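Registration, Pacing and the Long View: A Conversation with Daichi Hosoda

The Claltau Half Marathon has been held every January for 11 years, and for the last four of them its race director has been Daichi Hosoda. Before that he ran it, twice as an entrant and twice as a pacer. The Altik Running Association spoke with Mr. Hosoda at the association's offices about the growth of the event, the changes to the course, and what entrants should expect when registration opens for the next edition.

Mr. Hosoda came to distance running late. He played table tennis through high school and took up running after college, when a coworker needed a fourth member for a relay team. "I had never run farther than the length of a bus line," he said. "My leg of the relay was the short one, and I walked part of it. I signed up for a 10K the same week."

He entered the Claltau race for the first time the following winter. The event was small then, with a start line painted across the parking lot of the Zudeter Community Pool and results posted on paper inside the lobby. Mr. Hosoda remembers the cold more than the distance. "The water at the second aid station had a skin of ice on it. I still finished, and I was still slow."

Asked what he would have changed as a runner, he named the start. All entrants were sent off together, and the road out of the pool narrows at the railroad bridge. Faster runners who had arrived late spent the first mile working their way around walkers. When he was appointed race director, a wave start was his first proposal. The association approved it for the following edition, and entrants are now assigned to one of four waves according to the finish time they submit at registration.

"People do submit hopeful times," Mr. Hosoda said. "We ask for a result from the past two years if you want to be in the first wave. For the other waves we take your word."

The course itself has been altered once under his direction. The original route followed Zakharchenko Avenue out and back, with a turn at the water tower. Road work closed the eastern lanes, and the association was asked to find another way to make up the distance. The present route leaves the avenue after the fifth mile and follows the levee path before returning through the Zudeter neighborhood. It is flatter than the old course, although the levee is open to the wind.

Mr. Hosoda does not describe the new course as a fast one. "On paper it should be. Then you come up on the levee and the wind is in your face for two miles. I tell people to find a group before they get there and stay with it. If you are alone at mile six, you are going to work for it."

The course was remeasured before the route was adopted, and the association keeps the measurement report on file for entrants who wish to use their finish times in applying to other races. Mr. Hosoda said that questions on this subject arrive every year, usually in the week after the race. He asked that runners write before the event if they need a particular form signed.

The conversation turned to pacing, a subject on which Mr. Hosoda holds firm opinions. The race provides pace groups in every wave but the last. Pacers are asked to run an even effort and to finish within a minute of the posted time, ahead of it if possible. In his first year as a pacer he came in too early, having been carried along by the crowd at the start. "I had a sign on a stick with a time on it, and I was running somebody else's time. At mile nine I had two people left with me. One of them told me what she thought about it, and she was right."

New pacers now attend a practice run on the course in the weeks before the race. They run the levee section in both directions and are given split times for each mile. Mr. Hosoda leads the practice himself and asks pacers to leave their watches covered for the second half.

He was also asked about the field limit, which has been a matter of some discussion among members. Places have filled before the end of the registration period at each of the last two editions, and a number of regular entrants were unable to obtain a bib. Mr. Hosoda said he understood the disappointment. The limit is set by the width of the levee path and by the number of buses available to bring runners back to the parking area at the pool.

"We could sell more places. The path would not get any wider," he said. A waiting list will be kept for the coming race, and entrants who withdraw before the published deadline may pass their place to the next person on it. Private transfers of bibs remain against the rules. Timing chips are linked to the medical information given at registration, and an exchanged bib can lead the aid crew to the wrong record.

The time limit will stay at three and a half hours. Runners who fall behind the closing vehicle at the end of the levee will be offered a seat, and those who prefer to continue may do so on the sidewalk.

Mr. Hosoda still runs most mornings, around six miles before work, and said he would like to enter the race again once a successor is in place. He has no date in mind. Asked for his advice to first-time entrants, he recommended gloves.
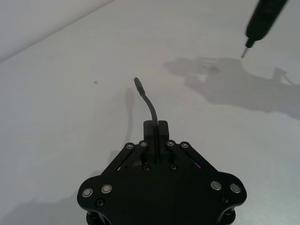
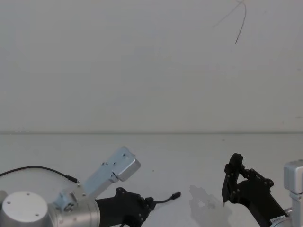 Page last changed: May 21, 2022

Inquiries about wave assignments, pace groups and the waiting list should be sent in writing to the race office of the Altik Running Association. Please include your full name as it appears on your registration and, for wave changes, the name and date of the race at which your qualifying result was set. Requests concerning course measurement documents are handled separately and should be marked as such.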